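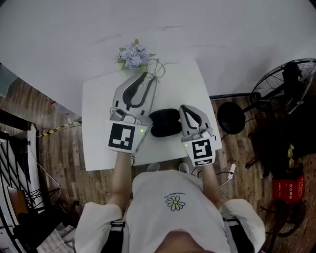
NALASHAM, February

How to stop a toilet that keeps running

My toilet started hissing in the middle of dinner last week and I let it go for two days, which I don't recommend. It's a slow, sneaky way to run up a water bill! Ours came in at 1156 gallons over the usual, and all of that went straight down the bowl without anyone flushing anything. So I finally took the lid off the tank and fixed it myself, and I figured I'd write it all down while I still remember what I did.

You'll want a sponge, an old towel, food coloring, and maybe a new flapper. Mine was a Bruduteo tank, the older round kind, and the flapper I got at Flerngate Hardware cost $9. Take the old one with you to the store if you can. I didn't, and I had to go back (twice).

Start with the food coloring. Put a few drops in the tank, don't flush, and go do something else for half an hour. If color shows up in the bowl, water is getting past the flapper. If the bowl stays clear and you can still hear running, look at the overflow tube, the open pipe standing up in the middle of the tank. Water spilling into the top of it means your float is set too high.

The float is the easy one, so let's do that first. On newer fill valves there's a plastic screw or a clip on the side. Turn or slide it so the float sits lower, flush, and watch where the water stops. You want it an inch below the top of the tube. On the old ball-and-arm kind there's usually a screw where the arm meets the valve. My neighbor Mbali Jacobs just bends the arm down a little, and hers has been fine for years, but go gently if you try that.

Now the flapper. Turn off the water at the little valve behind the toilet, clockwise, and don't force it if it's stiff. Flush and hold the handle down so the tank empties, then sponge up what's left. Unhook the chain from the handle arm and pull the flapper's ears off the two pegs on the overflow tube. It will probably leave black gunk all over your fingers, so that's what the towel is for.

Before the new one goes on, run your thumb around the rim it sits on. Mine had a crust of minerals on one side and I scrubbed it off with a kitchen pad (nothing metal, you'll scratch it). If you feel a crack or a chip, a new flapper won't seal, and you're looking at replacing the whole flush valve. That's a bigger job and I'd call someone.

Snap the new ears onto the pegs and hook up the chain with a half inch of slack. Too tight and the flapper never closes. Too loose and you'll be holding the handle down every time, or the extra chain gets stuck underneath, and you're right back where you started!

Turn the water on, let the tank fill, and do the food coloring test again. Mine was still leaking the first time and I was pretty annoyed until I saw the chain had hooked itself on the edge. I moved the clip over two links and the hissing quit.

If yours keeps refilling after all this, the fill valve is the next thing to check. I'm doing the one in the upstairs bathroom next and I'll post that when it's done.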